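The Morning Rounds at Meltosard

Reinaldo Damasceno likes to get to the Meltosard workshop by 7, while the building is still quiet enough to hear a joint complain. He has looked after the two-armed cell for three years now, and he'll tell you — over a very large coffee, usually — that most of what goes wrong with it goes wrong slowly.

So he begins with the cables. He runs a hand down each one from top to bottom, feeling for stiff spots, and then he goes on to the bolts at the bases, which he marked with paint pen back in June and still checks with a wrench anyway. "I trust the paint," he says, "but I trust the wrench a little more."

Then come the toys, and I have to admit this was my favorite part of the whole visit! The little carrot with the green top is a good test, being small and awkward to hold, and it brings both grippers in close over the butcher block, orange pads and all, with hardly any room to spare.

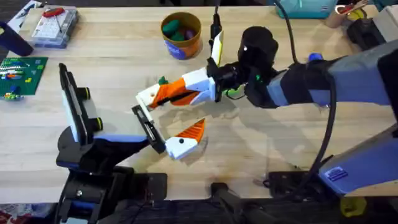
Pads First, Then Everything Else

The textured pads get more of his attention than anything else on the cell. He wipes them down before every session, lets them dry, and swaps them out in pairs, so that one finger never has more bite than the other. An old set from the Grusier job sits in his drawer, worn nearly smooth, and he brings it out for anyone who asks (I asked).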